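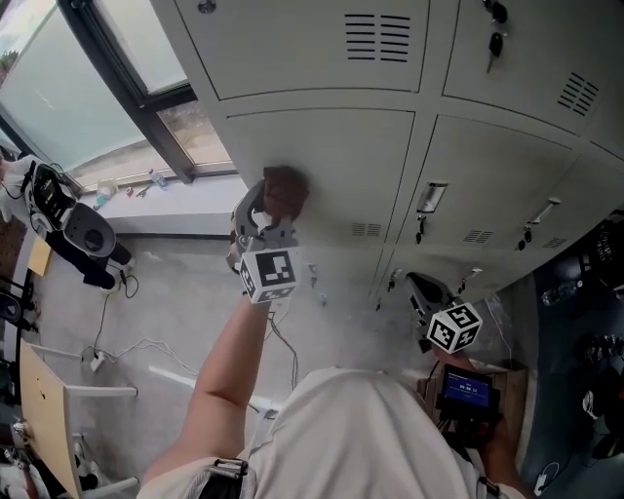
Nilmini Majumder wrote in to ask why anyone would fit cam locks to a locker bank in a shared workroom when a hasp and padlock costs less, lasts longer and puts the key problem on the user. She has run both types and says she would not go back to cams.

Home Archive Workshop notes Storage Contact
4 min read

It is a fair objection, and I held the same view until we moved into the Prallville room. The short version of my reply to her is that padlocks project. A closed padlock on a hasp stands well proud of the door, and in a narrow aisle it catches sleeves, bag straps and the corners of boxes. A cam lock sits close to the door, and the key comes out when you are finished. In practice people leave the key in, and it hangs there. I will get to that.

The bank is light grey metal, in rows, with slotted vents in the doors and handles on part of it. We bought it used. The seller, a firm called Nadden, had cleared it out of an office and had keys for most of the doors but not all.

Cam locks, for anyone who has not taken one apart: a cylinder passes through a hole in the door, a nut holds it from behind, and a flat tongue (the cam) is screwed to the end of the cylinder. Turn the key and the tongue swings behind the frame. Three things go wrong with them.

The first is the nut. It works loose with use, the whole cylinder starts to rotate with the key, and the tongue no longer travels far enough to clear the frame. People respond by turning harder. The fix is a wrench and a minute's work, provided the door is open. If it is shut, press the door in with one hand beside the lock and turn the key with the other. Taking the load off the tongue is usually enough.

The second is the tongue itself. On cheap banks it is thin steel and it bends outward when someone pulls on a locked door. A bent tongue lets the door rattle. I straighten them in a vise once. If one bends again I replace it with a thicker one.

The third is alignment. Locker banks are tall and not very stiff, and on an uneven floor the carcass racks. The doors then bind at a top corner and the locks get blamed. Ours did this from the first day. Vangelis Triantafyllou and I shimmed the front left foot by 2 mm and four sticking doors came free without anyone touching a lock. Check the floor before ordering parts.

On lubrication, I use dry graphite, very little, on the key and not in the cylinder. Oil works for a month and then holds dust. Hinges can have oil.

Now the keys. Our rule is that a key in the lock means the locker is free, and a key missing means it is taken. It costs nothing and can be read from across the room. The spares live on a board at the far end, tagged with the door number only. Hadi Hourani wanted names on the tags – I argued against it, as the names change and the doors do not.

The weak point is that a hanging key gets knocked. Two have bent so far, both on doors at hip height. I have started taking the second key off the ring so there is less weight swinging, and so far the middle row has been better for it.

Replacement cylinders came from Marikar in a bag of 10, keyed differently. Measure the door thickness and the hole before ordering, and look at whether the hole has one flat side or two. I got this wrong the first time and spent a Thursday evening with a file.

Nilmini also asked about vents. Leave them clear. Anežka Dvořáček taped hers over to keep dust off her papers, and the inside smelled of damp gloves by February. A folder with a lid would have done the job. The tape residue came off with white spirit and a plastic scraper.

Still to do: the lower row, where two doors have no keys at all. I plan to drill those cylinders out and fit new ones from the same bag.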